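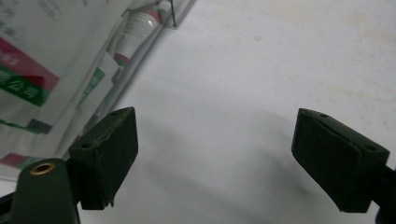 Printed package with plastic-wrapped contents, on a white surface.

Jelix Work Surface Cover – White
Item 91-2

A plain white cover for packing and sorting tables. Small parts and printed labels are easy to spot against it. Sold by the roll and cut to length at our Strickland store.

Width: 60 cm
Roll length: 70 m
Finish: matte
Color: white only

Wipe with a damp cloth. Do not iron. Keep spare rolls upright and out of direct sun.

Cut lengths can't be returned. Full rolls can, if unopened. For larger orders ask for Hadiza Okafor at the Strickland counter. Next delivery is due in September.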